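Stivbridge Support Portal
Home | Tickets | Knowledge base | Contact

Ticket 1022: Replay does not match what the operator did (two-arm sink job)
Opened by: Henk Peeters
Product: Cevum teleop, leader and follower pair
Status: Waiting on vendor
Opened: 18th June

Problem as reported

We are teaching a two-arm setup to clear cutlery out of a kitchen sink. The operator drives both arms by hand from the leader rig, we save the session, and then we play it back with the cutlery put back where it was. On playback the left arm follows the recording well enough. The right arm arrives late, and by the time it goes down into the basin it closes next to the fork it picked up under manual control.

The release notes say replay is "faithful to the demonstration." I would like to know what was measured to get to that word.

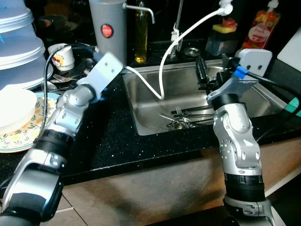 The job itself is short. Right arm goes into the basin, takes one piece by the handle, lifts straight up, and moves it clear of the rim. Left arm stays high and out of the way until it is needed for the bowl. A person on the leader rig can do this without much practice. We had 16 sessions saved before anyone tried a replay, so you can guess my mood.

Reply from Stivbridge support

Please recalibrate both arms, restart the host and record a new session. Most replay problems are caused by calibration drift.

Henk Peeters

Done before I opened the ticket, and done again now. Same result. If drift were the cause I would expect the arm to miss by the same amount in the same direction each time. It misses by more when the operator moved fast, and hardly at all when the operator crawled. That smells like timing to me.

Reply from Stivbridge support

Could the cutlery have shifted between recording and playback? Forks and spoons in a pile are difficult to reset exactly.

Henk Peeters

Fair question, and yes, a pile of forks is a bad test object. So we took the cutlery out of the argument. Steps below, all with the same host and the same cables.

Tests

1. Replay with the target ignored. We compared logged joint positions only, recording against playback. The right arm still lags. The pile has nothing to do with it.

2. Slow demonstration. Operator asked to take twice as long on every move. Lag nearly gone. This is not a fix, as no one is going to collect a useful set of sessions at that speed.

3. Left arm parked upright toward the back of the counter, right arm driven alone. The lag on the right arm dropped by half, so the two arms are sharing something they should not be sharing. 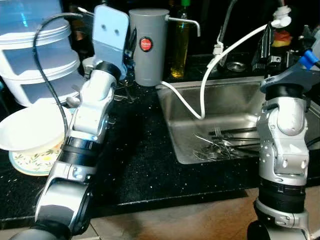
4. Swapped the leader handles, left for right. The lag stayed with the right follower. Handles ruled out.

5. Swapped the order of the arms in the config file. The lag moved to the left arm. Whichever arm is listed second is the late one. I ran this one 2 times because I didn't believe it.

6. Turned off the wrist video streams and left everything else on. Lag gone on both arms, at full speed. Turned them back on, lag returned. The wrist view over the counter is dim in any case and I had been wondering how much the training gets out of it, but we were told by Trirnlow, who do our training runs, that they want it kept.

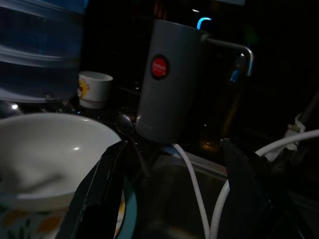 What I think is going on

The recorder writes arm one, then the video, then arm two, and stamps arm two when the write finishes and not when the joints were read. When the video is heavy, arm two gets a late stamp. The replay then trusts the stamp. The operator did everything right - the file says otherwise.

I can't see your source, so this is a guess. It does fit all six tests, which the calibration story doesn't.

Reply from Stivbridge support

Thank you for the detailed report. We have passed it to the Cevum recorder group. As a workaround you can set the control rate to 100 Hz in the config file.

Henk Peeters

It is already set to that. It was set to that in the config I attached to the first message.

Two things I need an answer on. Can the 16 saved sessions be repaired from the raw logs, or do we throw them away? And is the stamp problem in the older recorder too? Willems has a set made with that version and wants to merge it with ours in August. I have told them to wait.

Leaving this open.

3 people have this problem | 7 comments | 0 shares
Previous ticket | Next ticket | Back to list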